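### 3.2 Residue in household beverage containers

Containers were collected at Kusau and Brillberg and kept as they had been put out by the household, without rinsing or crushing.
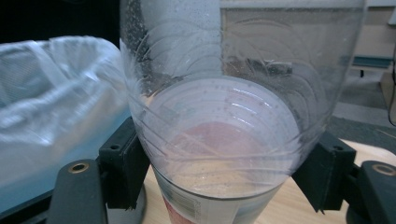 Sorting followed the procedure of Abubakar and Prantl, with two changes. Lids were recorded separately, and containers were held upright from pickup to inspection so that any remaining contents stayed at the base. Each site supplied 50 containers. Inspection was done by eye, first through the side wall and then from above, and every item was placed in one of three classes: clear, film, or pooled.

The film and pooled classes proved hard to separate in clear plastic bottles. A thin colored layer on a rounded base can be either a residue or a small amount of liquid, and ridges in the wall distort the outline when it is viewed from the side (Figure 4). Fogging on the upper wall adds to the difficulty. Items on which the two raters disagreed were tilted to 60 degrees and held for 5 seconds; a layer that moved was classed as pooled.

**Figure 4.** Clear plastic bottle with ridged walls, droplets and haze on the upper left, and a pale pinkish patch on the inner base. A labeled cylindrical container is visible beneath it.

Labeled cups and tubs were inspected from above only, as printing on the wall hides the contents. The Truslow scale was not applied to this group. Masses before and after drying are given in Section 3.3.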